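Zumeo Community Help > Manipulation > Recording and datasets

Scooping policy stalls once the blade is in the soil – more episodes, or different ones? 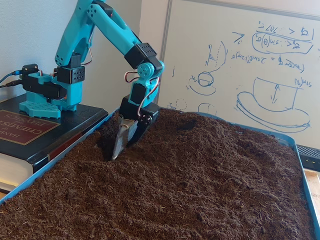
I am recording demonstrations for a digging task and would like advice on the data before I spend another week on it. The task: lower the blade into a tray of potting mix, drag toward the base, lift, and tip the load out at the other end of the tray. Small printed arm on hobby servos, metal blade in place of the fingers, leader arm for teleoperation. Recording is done in Flinus, training with the stock imitation config.

I have 75 episodes, each 14 seconds long. The policy approaches well and gets the blade into the soil nearly every time. Then it stops. It sits there with a slight tremor until the time limit, or it lifts straight back out with almost nothing on the blade. Training loss is low and flat.

Things I have checked:
– Camera and joint timestamps agree.
– The base is not shifting during the stroke.
– Replaying a recorded episode open loop on fresh soil gives a reasonable scoop most of the time.

I level the surface by hand before each episode so that the starts are the same. Is this simply too few episodes, or is something wrong with how I am collecting them?

Tags: demonstrations, granular, teleoperation, hobby-servo

3 answers

Accepted answer (score 8)

Your replay test tells you the hardware can do the stroke, so I would look at the recordings first. Two things come to mind.

First, pauses. Plot commanded joint positions against time for a few episodes and look at the stretch just after the blade goes in. Most operators stop there while they judge the depth. If you stop for a second or more, you have a long run of frames where the image barely changes and the action is "stay put". A policy with no history has no way of telling the first of those frames from the last, so it learns to stay. Either trim the idle frames or practise until you can go from plunge to drag in one motion. I prefer the second. Trimming tends to leave a jump in the joint positions, and the servos will try to follow it.

Second, which signal are you using as the action? In free air the leader and follower positions are close enough that it hardly matters. In soil the follower lags, and the gap between the two is what produces the push. If your action is the measured follower position, you have thrown the push away and the policy will ask for a pose it is already in. It should be the leader position. Flinus stores both, but the export setting decides which one ends up in the action column.

I would also stop levelling the tray every time. Your policy only ever sees a flat surface before the first scoop, and after one failed attempt it is looking at something that was never in the data. Record in runs: level once, do several scoops without touching the soil, then level again. Leave holes and heaps where they fall. Start some episodes with the blade already in the soil and record only the drag and lift.

For quantity, I would add 40 episodes done this way and retrain before going further. Keep the old ones in a separate folder so you can train with and without them.

Comment from the asker: It was the export setting. Action was the follower position. I re-exported the same episodes with the leader position and it now drags most of the time. It still hesitates on entry, so I will re-record without the pauses.

Comment: Check your normalisation stats after re-exporting. Ours were cached from the old version and it took a while to notice.

Answer (score 3)

Agree with the above. A few notes from doing a similar task with sand and then with compost.

Moisture changes everything. Compost left out over a weekend digs differently from fresh compost, and it changes colour as well, so the camera picks it up. Write the condition of the soil in the episode notes. We used the free text field for this, and it was enough to sort by later.

Watch servo temperature over a long session. Ours got weaker toward the end, and the operator made up for it by pushing the leader further without realising. Those episodes have larger commands for the same result. We take breaks now and shuffle the starting conditions so they do not all line up with a warm or cold arm.

Keep the poor scoops if the operator recovered. Delete the ones where the operator gave up.

If you want a score per episode, put the output container on a kitchen scale and log the weight. Judging by eye was not repeatable between two people. This does mean tipping into a separate container instead of the other end of the tray.

Answer (score 0)

Have you tried Stoica? I had a similar problem with pick and place and changing the learning rate fixed it. Could also be the lighting.

Comment: Stoica is a labelling tool, it does not train anything. Were you thinking of Grelico?

Comment: Yes, Grelico, sorry. The learning rate part still stands.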